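4. Mounting the Dinsa wall rail

Before starting, check that the wall is plaster or solid masonry. Keep all drill holes at least 200 mm away from sockets and switches.
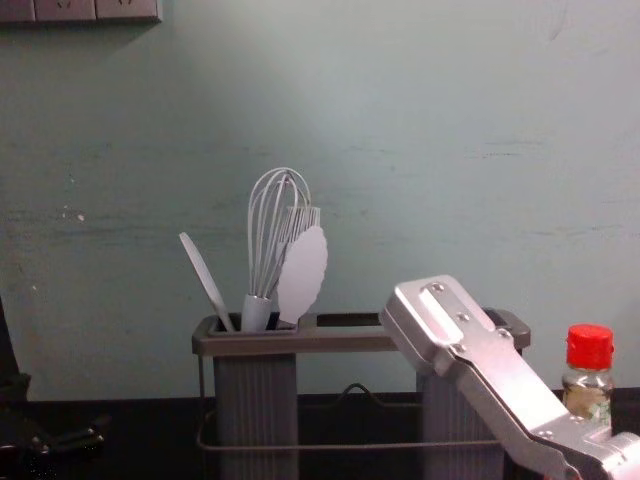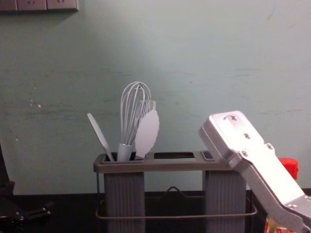 Utensil holder on a dark surface against a painted wall, both views.

4.1 Hold the rail level and mark the 2 outer holes.
4.2 Drill each hole, insert the plugs supplied and drive the screws by hand.
4.3 Hang the hooks from the left end.

Caution: Do not load the rail beyond 5 kg.

Note: For rails ordered with the Pradmont shelf, go to section 17 before tightening the screws.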